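Former minister's memoir to be published in December

18/02/2025

The former transport minister Ayana Seyoum will publish a book about her years in government, the publishing house Moges has confirmed. The book, which has the title "The Second Reading", is planned for December and will appear first in hardback, with an electronic edition on the same day.

Ms Seyoum served in the cabinet for four years and left it after the dispute on the Arneck rail line. Until now she has spoken very little in public about this period. According to the publisher, two chapters of the book are given to the dispute, and they include letters which she wrote to her colleagues at that time.

"I did not want to write it while I was still angry," Ms Seyoum said in a short statement. "I have tried to be fair to everybody, also to the people who voted against me."

The memoir has three parts. The first tells of her childhood and her work as a teacher, the next one of her time on the regional council, and the last – which is also the longest – of the ministry. Moges says that the text was written by Ms Seyoum herself, without a co-author.

Her former party has not commented on the announcement. A spokesman for the party said only that the leadership would read the book when it is in the shops, the same as other readers.

Extracts will be printed in the weekly magazine Drutus before publication. The rights for an audio version were bought by Wumix, but it is not yet decided who will read the text. Ms Seyoum is expected to present the book at two public evenings, and the places for these will be announced later.

The price of the hardback edition has not been given. Orders from bookshops will be accepted from the summer.

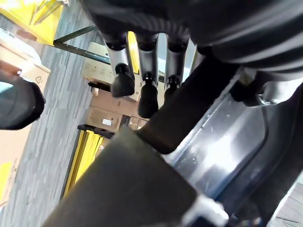
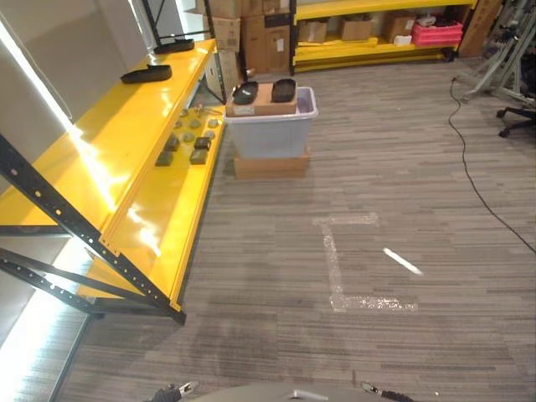

Parts of a robot arm seen from close by (first picture) and yellow shelving with black uprights (second picture).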